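Student Project Report
Cross-border voting arrangements in the Levovska district: what changed when the region applied to join the customs area

1. Background

Our group chose the district of Levovska because it sits on both sides of a political question that is usually discussed at national level only. The district council voted in February to support the application to join the customs area. The neighbouring town of Jerkska, which shares a hospital, a bus company and a water supply with Levovska, did not hold a vote at all. We wanted to find out how people in the two places were told about the application and how far they felt they had a say in it.

The topic was narrowed twice. At first we planned to compare all the border towns, but several had published no minutes, and in others the minutes were only short summaries. Levovska and Jerkska both had full records for the period we needed.

2. Sources and method

We used three kinds of source. The first was council minutes, which we read in full. The second was the local newspaper, where we looked for any article that mentioned the application. The third was a short questionnaire handed out at the bus station and outside the library in each town.

The questionnaire had 24 questions. In the pilot several people gave up before the end, so we moved the more important questions to the front. We received 803 completed forms from Levovska. Jerkska was harder, as the bus station there is smaller and most people pass through before 8 in the morning. When both towns were added together we had 1177 forms that could be used.

Forms were left out if the person lived in neither town or had skipped the whole of the first page. Two members of the group entered the answers separately and the two sheets were then compared. Where they differed we went back to the paper form.
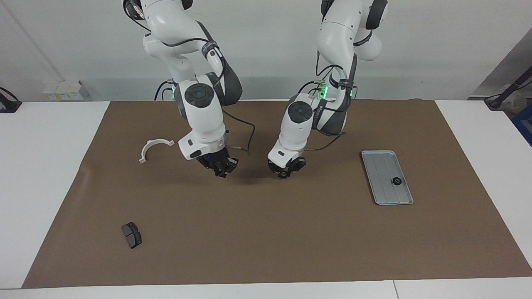
Answers written in the person's own words were sorted under headings such as jobs, prices, border checks and trust in the council. Some answers fitted under more than one heading. We counted these under each, so the totals in the tables for this part are higher than the number of forms.

3. What the minutes show

In Levovska the application was discussed at 2 open meetings before the vote. The public could put questions in writing beforehand. Most of the recorded questions were about border checks, and in particular about lorries waiting on the Flerdale road. The council's replies were mostly short and referred people to the national ministry.

In Jerkska the matter came up only under other business. A proposal to send a letter of support was put off and does not appear again in the minutes we read.

4. What the questionnaire shows

Over half the people who answered in Levovska knew that a vote had taken place. Fewer could say what it was for, and a common mistake was to think the council had the power to make the decision itself. In Jerkska, many people believed their own council had voted too.

Views on the application were more alike in the two towns than we had expected. Prices were the main worry in both. People who crossed the border for work were more in favour, apart from those employed at the Chauvin packing plant, where opinion was divided.

5. Limits

The forms were handed out in places used by people on foot or on the bus, so drivers are probably missing from the results. We had no version in the second local language until the later part of the work. The newspaper is printed in Levovska and covers Jerkska in much less detail, which makes the comparison of articles weaker than the other two parts.

6. Further work

A second round of forms after the national parliament has debated the application would show whether people's knowledge of it has changed. The questions on trust should be reworded first, as some people took "the council" to mean the regional body. The blank questionnaire is in Appendix A and the headings used for sorting are in Appendix B.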